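Visit to the Reuter office supply works, open day, Tue 9 October

I went to the Reuter open day mostly because I buy the supplies for a small office and have been doing it for 14 years. Staplers, hole punches, tape dispensers, the lot. The company opens its doors once a year, and this time there were places left when I called.

Parking is behind the building, past the loading docks. Follow the signs for Gate 2 and ignore the navigation, which sends you to the truck entrance. Check-in was at a folding table in the lobby. You get a visitor badge, a pair of safety glasses and a sheet with the stops on it. My group had 17 people in it. Most were from the trade, plus two teachers and a retired couple who had worked in the building when it made typewriter ribbon.

Our guide was Waltraud Thiele, who runs the sample and testing rooms. She spoke clearly and kept to the schedule, and she let people ask questions at each stop. The full tour took 70 minutes, and coffee came after.

The first stop was the press hall. Steel strip comes in on coils and is stamped into bases, channels and top arms. It is loud, so the talk was given in the corridor beforehand and we walked through without stopping for long. There is a yellow walkway painted on the floor and they are serious about staying inside it. One press was down for a tool change, and that was the best part of the hall for me, as the die was out on a cart and we could look at it up close. The edges are reground on site. Scrap goes into bins by alloy and is sold back to the mill.

From there we went upstairs to finishing. The matte parts are powder coated and the glossy ones get a wet lacquer in a closed booth. Thiele passed around two top arms, one good and one rejected. I could not see the fault until she turned it under the lamp – a faint ripple near the hinge. Rejects of that kind are stripped and coated again. She said black is the hardest color to get right in gloss and also the one most customers order.

Assembly was quieter than I expected. There are 26 stations, set up in two rows, and each person builds a complete stapler from a tray of parts. They gave up the old conveyor a while ago. The spring goes in first, then the pusher, then the magazine, and the hinge pin is pressed in last with a small hand lever. A woman at the end of the row let us try the lever. It takes more force than it looks like it should, and I set my first pin crooked. She knocked it out and handed me another one without comment.

We also saw the packing line for the Junari range, their cheaper desk series. I have bought these and was glad to have the chance to ask why the box got bigger last year. The answer was that the new insert is cardboard and the old one was thin plastic, and cardboard needs more room to hold the same weight. Fair enough, though it means fewer to a shelf in my supply closet.

The stop I had come for was testing. A full-strip stapler is a simple tool but it can fail in a lot of ways, and most of the complaints I hear at work come down to jams. In the testing area they feed staplers paper of different weights, from thin copy paper to folded card, and count the bad staples. They also test with the wrong staples on purpose. According to Thiele, most of the units sent back to them as faulty have a staple in them that is slightly too wide, and the stapler itself is fine once the channel is cleared.

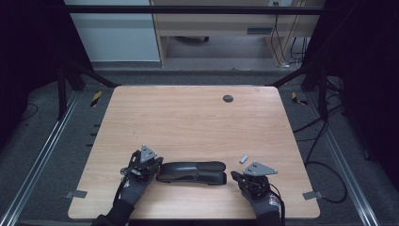 She showed us how to clear one properly. Open the magazine all the way, take out the whole strip, and look down the front of the channel before doing anything else. If there is a bent staple in the slot, push it out from the top with something thin and flat. Do not hit the front of the stapler on the desk, which is what everyone in my office does. It can knock the front plate out of line, and after that it will jam every few sheets no matter what you load in it.

I asked about oil. They say none. It gets on the paper and picks up dust in the channel. A dry cloth is enough.

Another visitor asked about the Vornix, the heavy-duty model for thick stacks. It is due back in the catalog in December with a longer handle. There was one in a glass case but it could not be tried, and I would have liked to. The price has not been set yet, or they would not tell us.

The last stop was a small museum room with old catalogs and models going back to the start of the firm. The labels are short and some are missing. I liked a green desk stapler called the Tromamon, made for only a few years, with a drawer in the base for spare strips. The idea seems useful to me. Thiele said it was dropped because the drawer stuck.

Coffee was served in the canteen with sheet cake. There is a factory shop next to it, open during the tour only. Prices were fair on overstock and not much below retail on anything current. I bought three staplers from the overstock shelf and several boxes of staples in the right width. They take cards. Bring your own bag.

A few practical notes. The stairs to finishing are steep and open, and there is an elevator but you have to ask for it at check-in. Closed shoes are required and they do check – one man was lent a pair. Photos are not allowed in the press hall or the lacquer area. Elsewhere you can ask. The restrooms are only in the lobby and the canteen, so go before you start.

Sign-up for next year is by phone through the front desk.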